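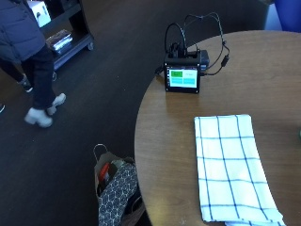 Jalen Esposito wrote:
> Can we settle the towels before the June order? I have been folding them
> in half, then half again, and they come out as fat squares that slide off
> the pile. Somebody else is doing them long. The drawer has both kinds now
> and won't close. Also, are we keeping the checked ones or going all plain
> white? Indari has plain at 92 for the big bundle.

Long. Please everybody do them long.

Lay it flat on the round table, fold the long sides in toward the middle, then over once more so you get a strip. Smooth it with your hand, not your elbow (I have seen the elbow). Then if it's going in the drawer fold the strip in 3 and stand it on its edge. If it's going out on a table leave it as a strip and you're done.

Squares are fine for the small cloths. Not for these.

On checked vs plain – keep the white with the blue grid. The lines are half the reason it goes quick, you just follow one down and the edge comes out straight. Plain white you have to eyeball and mine always end up crooked. Also we already have a lot of them and I dont want two sets in one drawer again, we did that with the Pratska ones and it was a mess all winter.

Price – 92 at Indari is ok but check what's in the bundle, last time the "big" one was hand towels mostly. Dakeso had the grid kind, I think 239 for the case, more money but thicker. Can you ask if they split a case? We need maybe half.

Other stuff while I'm writing:

– drawer: take everything out and refold, don't just push teh new ones in on top. Takes two people no time at all.
– wipe the table first. There were crumbs folded into at least 4 of them.
– anything with a stain that won't come out goes in the rag bag, not back in the drawer folded stain side down. You know who you are.

Have to run, will look at the Dakeso link tonite if you send it.

Emmett Sorensen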